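Data card: Sarnthorpe Tray and Small Parts Collection
February 14, 2020
By Marloes Desmet and Arnout Vermeulen

This card covers 434 records of small industrial parts and the blue trays in which they are handled at the Sarnthorpe workroom. It is issued by Inel for staff and partners who sort, label or store such parts.

Each record gives the part's body colour, any coloured band or cap, and its place in the tray. Parts are entered by appearance. Where the type is uncertain — a push-button switch and a pneumatic fitting can look much alike — the field "type" is left open. 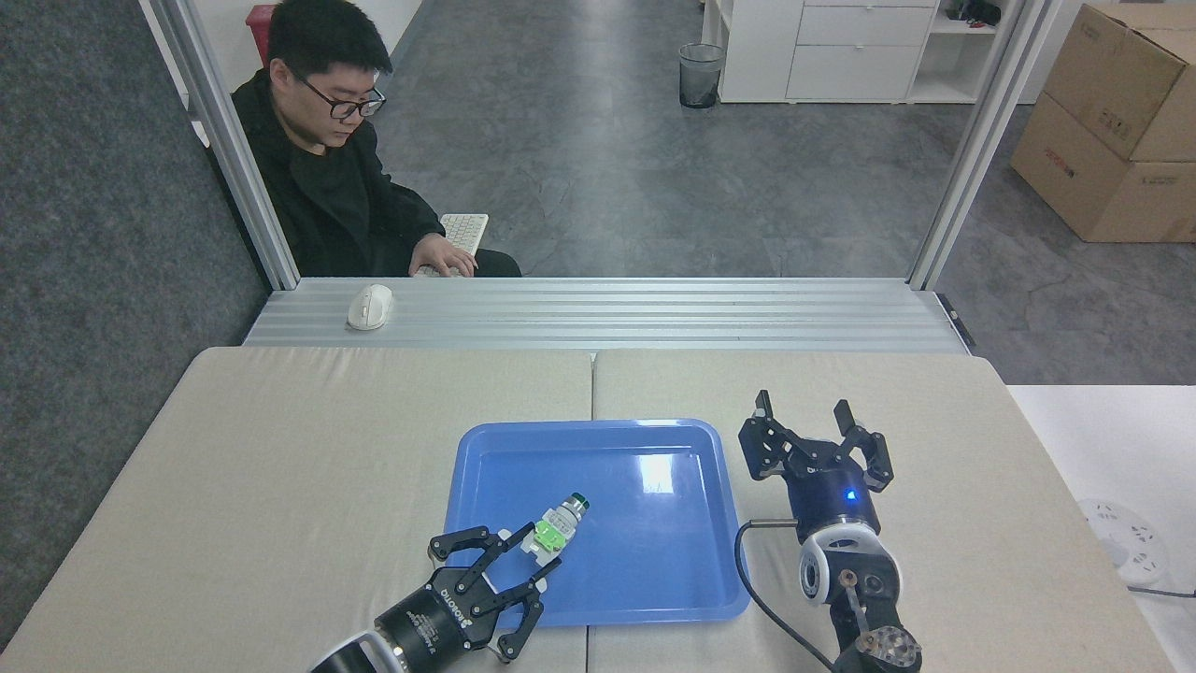
Records are held in 7 folders, one for each family of part. Spelling of colour names follows the list kept by Joris Willems; "light green" and "bright green" are separate entries and should not be merged. Empty trays are recorded under the code 60, with the part fields left blank.
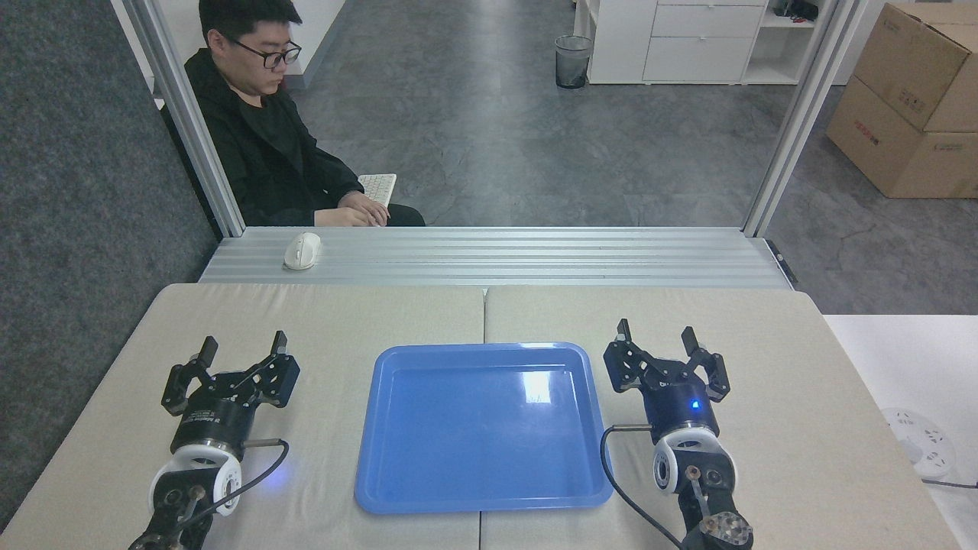 Blue tray with raised rim, empty, on the beige table.

The collection does not give weights or makers' part numbers. Version 2 is planned for September and will add tray dimensions. Corrections should be sent in writing to Floor Willems, quoting the folder and record number.

Filed under: Data cards, Parts and storage

Related
Zatutico label list
Van Leeuwen drawer index
Notes on colour names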